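Custby Home Survey Finds Most Households Would Sooner Fix Up the Old Furniture Than Buy New

CUSTBY, 27 July 2020 – If you have spent more time than usual this year looking at your own walls, you have plenty of company. Galusent, the family-run maker of paints, oils and waxes for the home, today shared the results of its first Custby Home Survey, which asked 533 households in and near the town how they feel about the rooms they live in and what they would like to do with them. The answers gave us a great deal to talk about, and we are very happy to be passing them along.

The survey went out by mail and online in May, and we had hoped for a decent stack of replies. What we got was page after page of handwritten notes in the margins, small sketches of kitchens, and in one case a recipe for furniture polish that had been in the family for longer than anyone could say. Most of the households who answered told us they would choose to repair or refinish a large piece of furniture before replacing it. Wardrobes, dressers and tall cupboards were named most often, and people wrote about them with real fondness – who had owned them, how they were carried up the stairs, and which drawer has always stuck.

Color was the other subject that got people writing. For several years the advice in our stores has leaned toward white and pale gray, and we will admit to having given a good share of that advice ourselves. The people of Custby seem ready for something deeper. Of those who plan to paint a room before the end of the year, 128 households said they would pick a dark or strong color for at least one wall, with blues and greens well ahead of everything else.

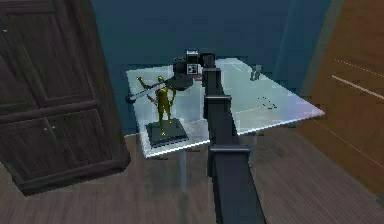
Old wood and deep color have a reputation for fighting each other, and a good many of our readers asked whether they could have both. Our color desk thinks they can, and has been saying so to anyone who will stand still long enough to listen. A dark brown cabinet with raised door panels can sit very comfortably against a dark teal-blue wall, particularly when the wall is left plain and there is a warmer, more orange wood somewhere else in the room to keep things cheerful. We suggest trying a large painted card behind the furniture first, and looking at it in the morning and again by lamplight before you open a full can.

To help people get started, Galusent is launching the Karakaya collection, a range of wall paints in deep blues, greens and earthy reds, together with two new wood finishes, a clear oil and a soft wax. All of the paints are low in odor and wash up with soap and water. The oil and the wax are meant for furniture and paneling that already has some years behind it, and both can be put on with nothing fancier than a clean cotton cloth.

We have also teamed up with Orutance, the furniture repair workshop on the east side of town, to offer a free advice line through the end of the fall. Callers can ask about loose hinges, swollen doors, cloudy varnish, missing knobs and all the other small troubles that come with older pieces. Orutance took in more than 1,015 repair jobs last year, so it would be hard to surprise them, although we know some of you will enjoy trying.

With in-person classes on hold for now, the refinishing evenings we usually run at the Custby store will move online. The first will cover cleaning and waxing a cabinet without stripping it, and the second will be given over to painting around large furniture that cannot easily be moved. Both are free, and beginners are very welcome.

The Karakaya collection is on sale now at the Galusent store in Custby and through the company's website, with curbside pickup every afternoon. Printed copies of the full survey results are available at the store counter, and can be mailed at no charge to anyone who asks.

About Galusent

Galusent makes paints, oils and waxes for homes and small workshops. The company mixes all of its products in Custby and offers free color advice by phone and e-mail.

Media contact: Galusent Press Office, Custby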